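Home | Forums | Workshop | New Posts | Search
Last updated: March 22, 2024

Light-colored bench tops, yes or no?

tornico_tess
So I finally have to pick a top for the new work tables and I keep going back and forth. Pale beige like the one in these two, or go dark? The shop quoted me $400 for the pale and $65 more for charcoal.

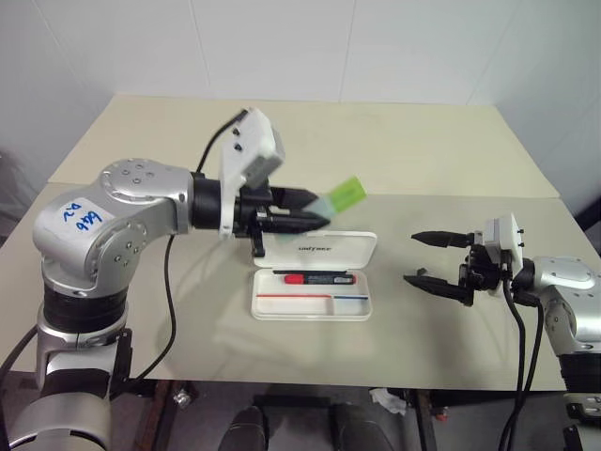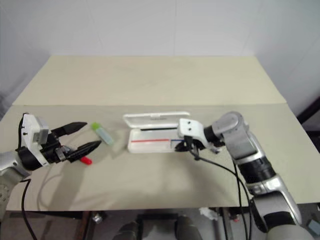 I drop tiny screws all day long and my eyes are not what they were, so I'm leaning pale. My husband says it'll look filthy by May!

mendoza_mike
Pale, no contest. I had a black top for four years and lost half my springs on it (the other half went on the floor). Get a matte finish though, gloss will drive you nuts under a lamp.

Daller88
Gonna disagree with Mike. Every pencil mark and coffee ring shows on mine and I'm scrubbing it every weekend. Mid gray is the way to go.

mendoza_mike
Gray hides the screws too, Daller. Buy a coaster.

Daller88
I own coasters lol. It's glue that gets me.

tornico_tess
Ok, glue I do have plenty of. Has anyone tried a silicone mat over just one end? I could do pale and keep the messy stuff on the mat.

starnia_bench
That's my setup, and the mat peels clean. Go bigger than you think you need.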